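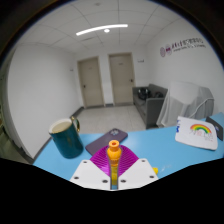 *Hellblauer Tisch, weiße Wände*

# Gresdale sucht Mitarbeiter/in für Empfang und Raumverwaltung (m/w/d), Teilzeit

Das Tagungshaus Gresdale vermietet Seminar- und Arbeitsräume an Vereine, Kursanbieter und kleine Betriebe. Zum Juli besetzen wir eine Stelle am Empfang neu. Die Arbeitszeit beträgt 20 Stunden pro Woche, verteilt auf vier Vormittage. Die Stelle ist zunächst auf zwei Jahre befristet.

## Aufgaben

- Anfragen per Telefon und E-Mail beantworten, Buchungen im Belegungsplan eintragen
- Schlüssel ausgeben und zurücknehmen, Übergabeprotokolle führen
- Rechnungen vorbereiten und an die Buchhaltung (Büro Gounder) weiterleiten
- Tische und Stühle nach Plan stellen lassen; die Möbel kommen von Furnent, Reklamationen laufen ebenfalls über den Empfang
- Kaffee, Wasser und Papier nachbestellen

Im Haus gibt es 13 Räume. Im vergangenen Jahr hatten wir 671 Buchungen, davon 295 von Gruppen, die regelmäßig kommen. Viele Anfragen gehen kurzfristig ein — Sie sollten also damit zurechtkommen, dass der Plan vom Morgen mittags nicht mehr stimmt.

## Was Sie mitbringen

- abgeschlossene kaufmännische Ausbildung oder mehrjährige Erfahrung am Empfang
- sicheres Deutsch in Wort und Schrift, Englisch für einfache Gespräche
- Routine mit Tabellen und Kalenderprogrammen

Kenntnisse in der Buchungssoftware Weltard sind nützlich, aber keine Bedingung. Die Einarbeitung dauert drei Wochen.

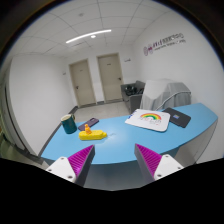 ## Was wir bieten

- Vergütung nach Haustarif, 13. Monatsgehalt anteilig
- 28 Urlaubstage bei vier Arbeitstagen pro Woche
- Zuschuss zum Nahverkehr, Fahrradkeller
- keine Abend- und Wochenenddienste

## Bewerbung

Bitte schicken Sie Anschreiben, Lebenslauf und Zeugnisse in einer PDF-Datei an die Verwaltung, Kennziffer 133. Ein Foto brauchen wir nicht. Papierbewerbungen senden wir nur zurück, wenn ein frankierter Umschlag beiliegt. Die Gespräche finden im Haus statt, Fahrtkosten können wir leider nicht übernehmen.

Stand der Ausschreibung: 2024-04-27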